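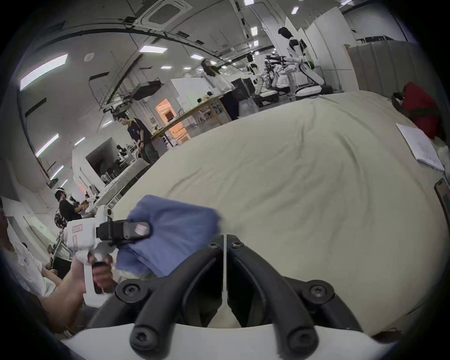
Blue cloth held over a cream-white sheet.

Washing dog bedding and removing hair
Ruth Sowerby, updated 3/7/26

The method covers removable covers, blankets and throws in cotton, polyester or fleece. Foam inserts are treated separately in step 6. Check the care label first and use the lower temperature where it differs from the one given.

You will need
Rubber glove or rubber-edged brush
Vacuum cleaner with upholstery head
Non-biological detergent, no fabric softener
200 g bicarbonate of soda
Mesh wash bag for small items

1. Take the bedding outside. Close all zips and shake each piece by two corners. Turn it and repeat. 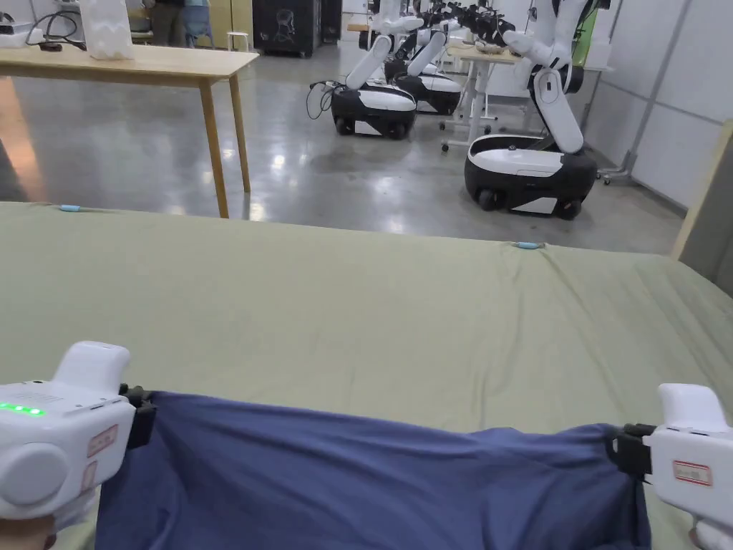
Navy-blue cloth, lifted by the near edge.

2. Lay the piece flat. Draw the rubber glove across the fabric in one direction only, so that the hair gathers into rolls. Lift these off by hand. Vacuum the seams and piping.

3. Tumble dry on a cool setting for ten minutes, if the label allows tumble drying. Empty the lint filter before and after.

4. Wash at 60°C for cotton, 40°C for fleece. Fill the drum no more than two-thirds. Add an extra rinse; detergent left in the fabric can irritate the skin, particularly on the belly and elbows.

5. Dry fully before refitting. Fleece feels dry on the surface well before the seams are.

6. Foam inserts: do not machine wash. Sprinkle with the bicarbonate of soda, leave for two hours and vacuum. Spot clean stains with diluted detergent and stand the foam on edge to dry. The insert in our Buso bed took two days in May. 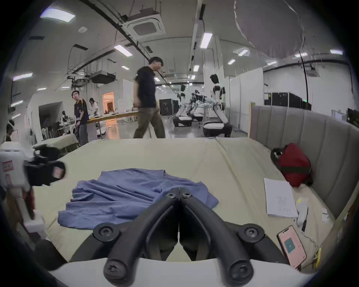

T-shirt on a light beige mat, beside a red bag.

Puppies and newly homed dogs
Wash half the bedding at a time. A familiar smell helps a dog settle, and Rasel would not use a bed that had been stripped completely. A worn, unwashed T-shirt can be left in the bed for the first few nights, provided the dog does not chew fabric.

After the wash
Wipe the door seal, clear the pump filter and run the machine empty at 60°C. Repeat the full method every two weeks, or weekly during a heavy moult.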